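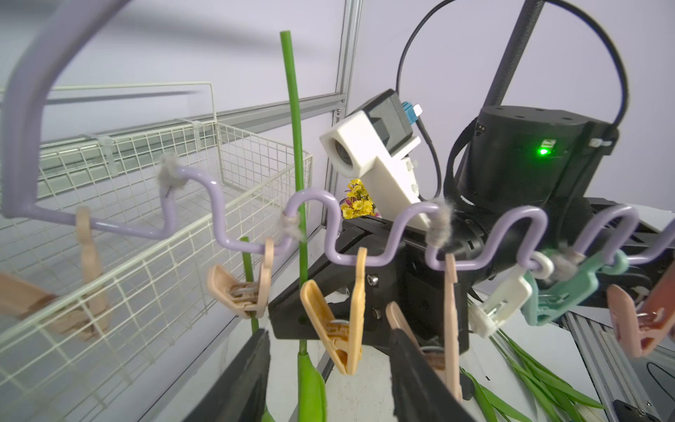
Swap Night is back this Friday

I've been a bit quiet in these newsletters lately, mostly because my washing machine died in October and I have been living out of a tote bag ever since. The repair guy said it was the drum bearing, and that the part would cost more than the machine is worth. So now I walk to the laundromat in Marnden every week with a book and a pocket full of quarters, and you know what? I kind of love it!

I also air-dry nearly everything now. It started as a way to skip the dryer fee, but my sweaters look so much better for it. Socks go up in pairs by the cuff, shirts hang upside down from the hem (my grandmother would be proud), and jeans get turned inside out or they take until spring.

Anyway, all that folding made me look hard at what I own, and I've pulled out 30 things I never wear. They're coming with me to Swap Night at the Bokovano on Friday, doors at 6:30. Bring up to three bags, clean and dry please, and take home whatever you like. Coats were the big hit last time, and kids' stuff went fast too, so come early if you need snow pants.

Baptiste Riviere is bringing his sewing machine again and will take up a hem while you wait. He did my gray trousers last year and they still haven't come undone. He asks that you pin them first, and wear the shoes you plan to wear with them.

We swapped 138 pieces last time, and I'd love to beat that. Whatever is left over goes in my car to the thrift store on Saturday morning. If you have a spare clothes rack you can lend us, hit reply and I'll come pick it up!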